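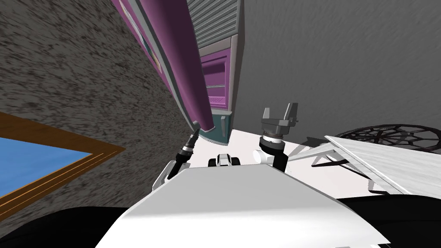

Perspective Drawing, Evening Section
Handout 2: Three-point perspective and the tilted view
Instructor: Maureen Clegg

Last time we kept the picture plane upright. Every vertical stayed vertical, and all the trouble was on the horizon line. Tonight we tip our heads back, and I promise this is where drawing rooms and streets gets really fun!

Start with what changes. When you look straight ahead at a building, its upright edges are parallel to your picture plane, so you draw them parallel. Look up, and the plane leans with you. Now the uprights are no longer parallel to it, and they run together toward a third vanishing point high above the paper. Look down and the same thing happens below. The other two points stay on the horizon, though the horizon itself may slide right off your sheet.

Terms you will need this week:
Zenith point - where uprights meet when you look up.
Nadir point - where they meet when you look down.
Station point - where your eye is. Keep it still!
Roll - tipping the head sideways, toward a shoulder.
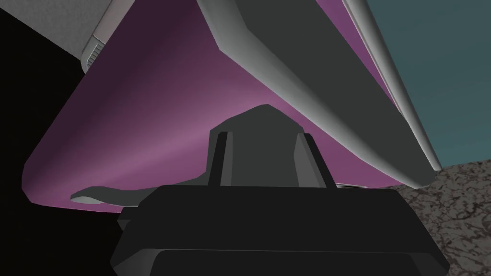 Perspective Drawing Handouts, No. 2, page 40

Setting up the page. Tape your sheet to the middle of the drawing board and leave plenty of bare board on every side. Put the zenith point well outside the paper, on the board if you can. Beginners love to put it just above the roofline, and the poor building comes out looking like a tent. A piece of string and a pushpin will carry your lines in from as far away as you like (mine once ran to the door handle).

The Rudska tower study in the course reader, plate 291, is worth ten minutes of your time. Cover the top half with a card and look only at the windows. Each row gets a little shorter as it climbs, and the sills turn into thin slivers long before you reach the roof. Then cover the bottom half and see how odd the top looks with nothing to stand on.
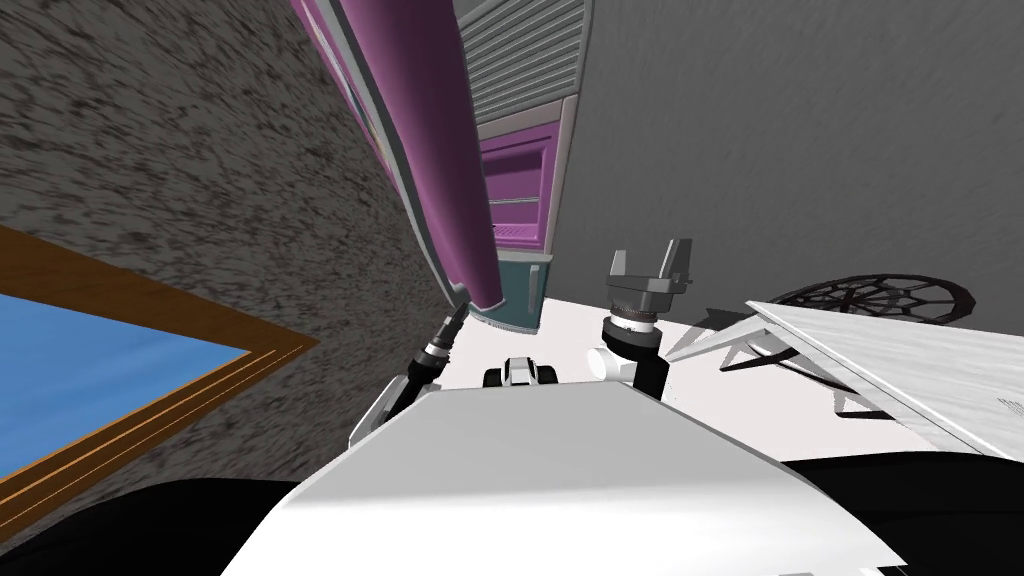

Roll is the one that catches people out, so let's take it slowly. Tip your head toward your shoulder and the horizon tips on the page, and everything tied to it goes along for the ride. The room hasn't changed at all, and neither have the angles between its parts. Walls and a tall cabinet can lean at sharp diagonals, as they do in this rendered room, and we still read them as a room. What you must not do is straighten one edge because it "ought to" be upright. Lean everything or lean nothing.

A good way to handle it: draw the whole thing level first, lightly, then turn the paper. I do this all the time and feel no shame about it.

Now for shapes with no straight edges to help you. For a cylinder, build the box, then fit an ellipse into each end. The long axis of the ellipse sits square to the cylinder's own center line, even when that center line is leaning.

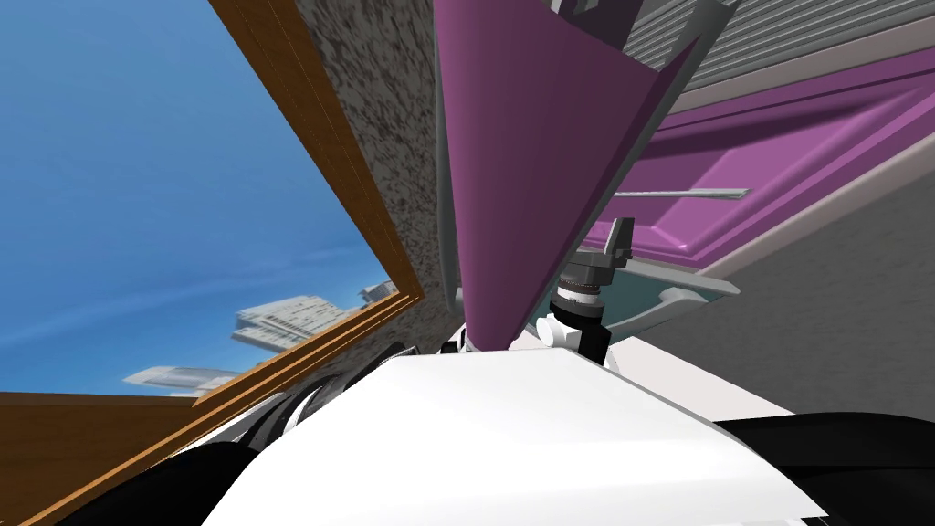
Cones are easier than they look. Draw one ellipse for the base, find the tip on the center line, and run two lines from the tip so they just touch the ellipse. They will almost never touch it at its widest points - check this on your own drawing, it surprises everyone.

For next time
1. Draw a stairwell from the bottom step, looking up. Full sheet, pencil only.
2. Redraw it with a roll to the left. Same station point.
3. Read the Palma chapter on ceilings, up to plate 445.

Bring a long ruler and more of that cheap newsprint. Erasers stay in the bag for the first half of class.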